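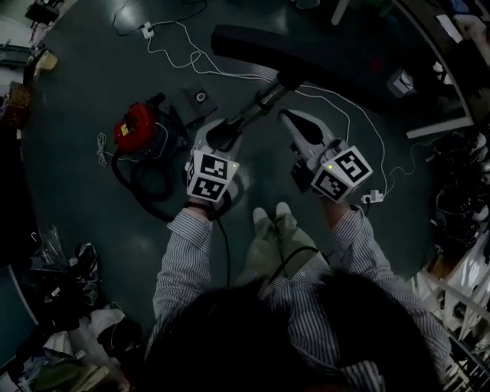

Lokevano, 9 de janeiro de 2020

Retomei hoje a série de colagens em faia com a cola de caseína. Lote Cidov, o mesmo saco aberto em setembro. Guardei-o fechado com fita, mas o pó já faz grumos e tive de o peneirar duas vezes antes de juntar a água.

Preparei 500 g de mistura. Deixei repousar 22 minutos, mexi outra vez, e só então ficou lisa. A cal entrou no fim, como na receita antiga da Gistura. Com a cal no início engrossa depressa demais e não dá tempo para espalhar.

Colei 17 provetes, sobreposição simples, todos com a fibra no mesmo sentido. Aperto com os grampos pequenos - os grandes marcam a madeira e depois a leitura na prensa sai torta. Ficam na prateleira de cima até amanhã.

Da série anterior rompi o último que faltava: 2,894 kN, com arranque de fibra em mais de metade da área. A linha de cola aguentou, cedeu a madeira. Registar na folha da série B, não na A, que está com a coluna da humidade trocada.

Por fazer:
- aferir a balança antes da próxima mistura
- encomendar cal, resta meio frasco
- repetir três provetes com a cola Hung, para comparar
- lavar a espátula logo a seguir, a de hoje ficou perdida

Arquivado em: Caderno de oficina > Colas e madeiras

Contacto | © 2020 Oficina Lokevano | Voltar ao topo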